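Kumasdale lending shelf adds tableware kits for spring

KUMASDALE - Residents planning a party, a potluck or a family reunion will soon be able to borrow the forks and spoons for it. The Bonerar lending shelf, which already loans out folding tables, coolers and large coffee pots, will add tableware kits to its list in March.

The kits will be put together from utensils that people in Kumasdale and neighboring Vumau dropped off over the winter. Bonerar asked for pieces that no longer matched anything at home, and the response filled nearly 35 boxes. Much of it was ordinary flatware, but a good share had colored or wooden handles.

Sorting is being done at the Eder building, on a light wooden table in a large open workroom with ventilation ducts overhead. Utensils are laid out loose on the tabletop and then go into plastic bins. The bins are open on top and come in different colors, with a clear one for pieces that still need a decision. Forks and spoons that are bent, cracked at the handle or badly worn are set aside for scrap metal.

Bonerar decided early on not to try for matching sets. There were too few pieces of any one pattern, and a borrower feeding a yard full of people is unlikely to mind. Kits will instead be made up by size and type, with dinner forks in one roll, soup spoons in another and small spoons in a third. Sharp knives will not be included.

Thick-handled spoons and forks are being kept together. Several people who gave items asked that these go to borrowers who find a thin handle hard to hold, and they will be offered as a separate kit that can be kept for up to 11 weeks. The regular kits go out for three days, long enough to cover a weekend.

Other small household items have been turning up in the boxes along with the tableware. Pencils, straps, clips, bottle openers and a number of loose keys have been found. Anything that looks as if it was dropped in by mistake goes to the front desk at the Eder building, where it can be claimed until the end of the month. Straps and clips that are not claimed will be used to close the storage boxes.

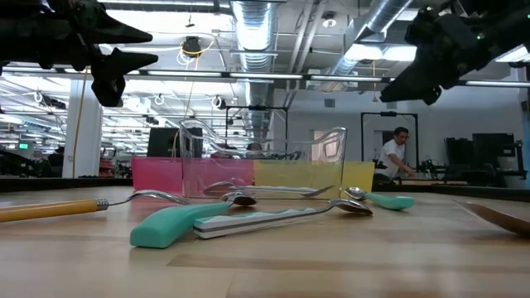
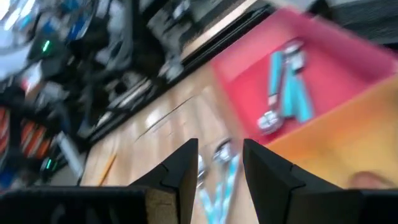 Sorting at the table. First picture: a fork and spoons in front of the clear bin, with pink and yellow bins behind it. Second picture: a teal and white item with metal clips, next to the red and orange-yellow trays.

Each kit will come in a lidded box with a count written inside the lid. Borrowers are asked to wash everything before bringing it back and to check the count. There is no charge for a missing spoon, but Bonerar would like to be told so the number can be changed before the box goes out again. Wooden-handled pieces should be washed by hand and dried the same day.

A deposit of $2 will be taken for each kit and returned with the box. Residents of Vumau can borrow on the same terms as those in Kumasdale, though pickup and return will be at the Eder building only. Use the side entrance by the parking lot. The front steps are being repaired and will stay closed through March.

No more forks or spoons are needed for now. Bonerar is still looking for serving spoons, ladles, salad tongs and pie servers, all of which were scarce in the first round. Plates and glasses cannot be accepted, as there is no room to store them.

Kits may be reserved at the desk or by phone once the list is posted. Requests for graduation parties have already come in and will be filled in the order received.

Recent items
Vumau footbridge reopens after deck repairs
Seed packets available at Kumasdale library
Eder building side lot to be repaved
Winter coat drive extended
Bonerar seeks working coffee pots

Get Kumasdale news by email. Enter your address to receive our newsletter. You can unsubscribe at any time.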